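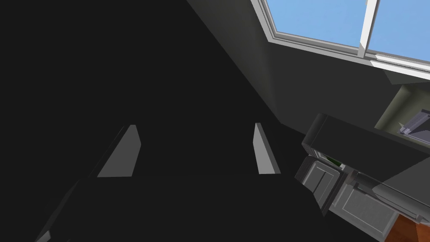
OK, park people, Culludside finally put out the plan for next season and I have been grinning at my phone since breakfast. Long thread, sorry in advance, I have a lot of feelings about a family coaster.

The short version: the old log flume corner behind the carousel becomes a launched family coaster called Butus, built by Ó Flaithearta. Soft opening in May if the weather is kind.

Yes, launched. On a family coaster! It rolls out of the station, takes a little left-hand dip through the trees, then gets its first launch on the straight where the flume's lift hill used to be.

There are two launches in total. The second one is uphill, and it sends you over the pond and into a long turn above the picnic lawn. If you've ever eaten a corn dog on that lawn you know how good that is going to look from the ground.

I went to the evening presentation in the old ballroom. Isabelle Vachon from the design team walked everyone through the layout and she was so clearly having fun with it. She kept going back to one slide, the bit where the track ducks under the footbridge.

Her line about it: "We want grandparents on the bridge waving at the train." I mean. Sold. I wave at every train I see, and I've been waiting for a bridge like this.

The trains look great too. Lap bars only, no shoulder straps, which makes such a difference for small kids who get nervous about being clamped in. Rows are two across, so a parent and a kid can sit side by side.
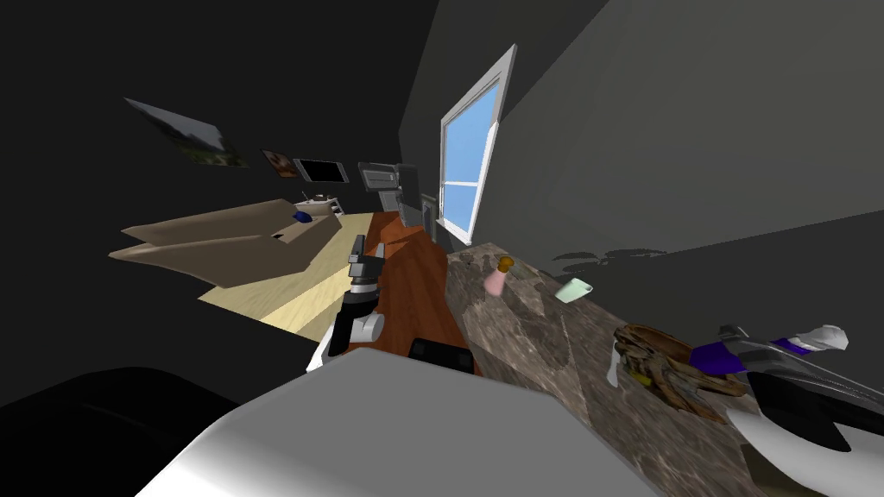

Can little kids ride Butus without a grown-up?

Taller ones can. The park is planning a lower height mark for kids riding with an adult and a higher one for kids riding alone, with the exact numbers to come after testing.

So if you've got a kid who's right on the line, hold off on promising anything. I made that mistake with my nephew and the swing tower once and the drive home was very, very quiet.

Back to the layout, because I haven't even gotten to the best part. After the turn over the lawn there's a run of six small hills down along the fence. Little floaty ones, one right after another, the kind where you start giggling on the first and can't stop.

I love that they put the hills at the end. So many family coasters give you one good drop and then a lap of gentle curves back to the station. This one saves something for the finish and you come into the brakes laughing.

Somebody in the audience asked about noise, fair question with the campground right there. The answer was that the launch track has a low wall on the campground side and that the ride won't run late outside of the summer weeks. Sounded reasonable to me.

The flume, though. I know. I'm sad too. I got soaked on that thing every summer of my childhood and my mom still has the photo on her fridge, all of us with our eyes shut.

They're keeping a piece of it! One of the logs is going in the new line as a bench, and the old hand-painted splash sign will hang in the station. I got a bit misty at that, not going to lie. 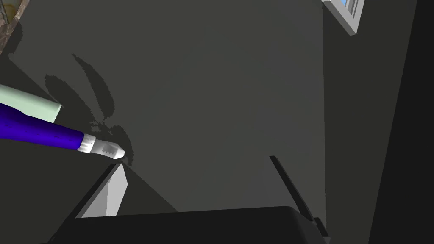 Is Vestwood closing while they build?

The plan is to keep it running as normal. Vestwood's entrance moves to the carousel side during construction, so the walk is a little longer, but the coaster itself isn't part of the work.

Good news for me, because Vestwood in the back row at dusk is still my favorite ride anywhere. That wooden roar when it hits the valley by the creek! I'd have been miserable going a whole season without it.

And the two will cross! Butus goes right past Vestwood's second turn, close enough that the trains could run next to each other for a moment if the timing works out. They said they can't promise it will line up every time - I kind of like that better. You'll get off and ask people if they saw it.

Food news, for those who come for the food (valid). The waffle stand moves to the end of the footbridge and gets actual shade. The lemonade cart stays exactly where it is, and the room applauded.
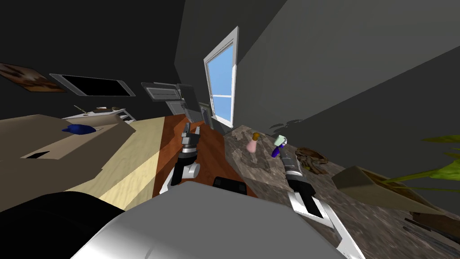

They're also adding three new spots to sit along the pond path, all facing the uphill launch. If you're the bag holder in your family, this is your season. You get a view, a breeze and a waffle.

Track pieces should start arriving in December, and you'll be able to see some of it from the public road by the overflow lot. I'll be out there with a thermos and cold fingers, obviously. Come say hi.

Colors, since three of you have already messaged me: deep green track, cream supports. In the artwork it sort of melts into the trees until the train goes by. So pretty.

Still don't know about the single rider line or whether there'll be music in the station. I asked about the music and got a very big smile and no answer, so I'm choosing to be hopeful.

I'll add to this thread when the height rules come out. Tell me which row you're going for first. I'm front row for the launch over the pond, then straight around again for the back.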